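怎样用铝型材搭一张小工作台架

家里或工作室想添一个放显微镜、小台钻或者焊接工具的架子,用带T形槽的铝型材来做很合适。不用焊,不用刷漆,尺寸不对还可以拆开重来。本文讲的是一个台面离地较低、放在现有桌子上的小架子,框架外形长600毫米,做法同样适用于更大的架子。

一、先画图,再算料

不需要会用绘图软件,一张方格纸就够。把架子的正面和侧面各画一遍,标出外形尺寸。最容易出错的地方是横梁的长度:横梁夹在两根立柱之间时,下料长度等于外形长度减去两根立柱的宽度;横梁压在立柱顶上时,则按外形长度下料。两种接法在图上差别很小,料切出来却对不上。

图画好以后,列一张下料单,写明长度、根数、两端是否要攻丝。同一长度的料写在一行,切的时候一次切完,不要切一根量一根。

二、选型材和配件

小架子用轻型的方截面型材即可,长跨度的横梁可以换成高一倍的规格,竖着放。买之前确认槽宽,螺母和角码都要跟槽宽配套。不同厂家标称相同的型材,槽口内部的形状可能不一样,螺母最好和型材在同一家买。我这次的型材和角码买的是Bameck的,脚垫是Hellström的,订货时在备注里写清楚了槽宽。

配件清单:

内六角螺栓和弹性垫圈
T形螺母(后装式的方便补装)
角码或内置连接件
可调脚垫四只
端盖若干

多买几颗螺母,掉到桌子底下再找很费时间。

三、下料

请店家切最省事,切口平,长度也准。自己切的话,用斜切锯配切有色金属的锯片,转速按锯片说明来,进刀要慢。戴护目镜,型材必须夹紧,不能用手扶着切。没有电锯也可以用手锯加锯盒,切完用锉刀修平。

切之前在废料上试一刀,用直角尺靠一下端面。偏了就先调锯,不要指望装配时靠螺栓拉正。端面不正,角码拧紧后立柱会歪,架子放在平桌上会翘一只脚。

四、去毛刺和清理

切完的端面有一圈毛刺,槽口里也有。外沿用平锉轻轻带一下,槽口里面用小三角锉或者刮刀。铝屑很容易卡在槽里,螺母推不动多半是这个原因。用毛刷从一头刷到另一头,再把型材竖起来在垫子上磕几下。不要用嘴吹。

清理完,每根料拿一颗螺母从头推到尾,能顺畅通过的放一边,推不动的再修。

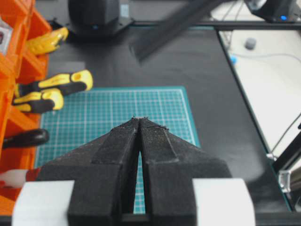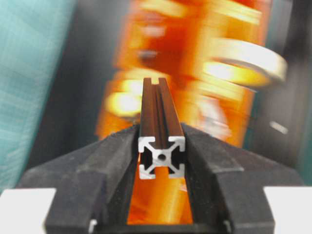 第二张:型材的端面,四边各有一个T形槽,正中是圆孔。

五、端面攻丝

如果打算用螺栓直接穿过横梁侧面锁进立柱端面,就要在中心孔里攻丝。不同型材的孔径不同,丝锥规格按厂家资料选。攻丝前滴一点切削油,酒精也可以凑合。丝锥要和端面垂直,先转一两圈,从两个方向看一看有没有歪,再继续。每进半圈退一点,让切屑断开。觉得发紧就整个退出来清一次,断在孔里的丝锥基本取不出来,那根料只能切短改作他用。

只用角码连接的话,这一步可以跳过。

六、组装

先装底框,在平整的台面上进行。四根料摆成方形,角码全部装上,螺栓只拧到刚好不晃。量两条对角线,长度一致说明框是方的,不一致就推一下长的那一对角,再量。调好以后按对角顺序逐个拧紧。

顶框照同样的办法做。然后把立柱装到底框上,扣上顶框,这时再检查一次立柱和底框的夹角。后面有加强横梁的,记得在合框之前把螺母放进槽里,忘了放就只能用后装式螺母补。

拧螺栓用短柄内六角扳手就够了。用长柄加力容易把槽口拉变形,变形的地方以后再也夹不紧。

七、装台面和脚垫

台面可以用多层板,也可以用密度板贴一层耐磨面。板子的四角如果和立柱冲突,就按立柱的尺寸开缺口,缺口每边多留一点余量。固定时从下面往上打螺丝,先钻引孔,螺丝长度不要超过板厚。

脚垫最后装。把架子放到它要待的位置,逐个调节,四只脚都吃上力以后锁紧螺母。

常见问题

架子左右晃:先看角码有没有漏拧,再考虑在背面加一根横梁或两根斜撑。

螺母在槽里打滑:后装式螺母需要转到位才能卡住,松开螺栓半圈,重新拧一次,看螺母是否横过来了。

横梁中间下沉:跨度太大或者规格太小,换高一倍的型材,或者在中间加一根立柱。

端面划手:端盖没装,或者毛刺没去干净。端盖用橡胶锤敲进去,敲之前对正四角。

用了一段时间以后,把所有螺栓再过一遍。放台钻这类有振动的设备,第一次检查要提前,装好后的第一个星期就应该做。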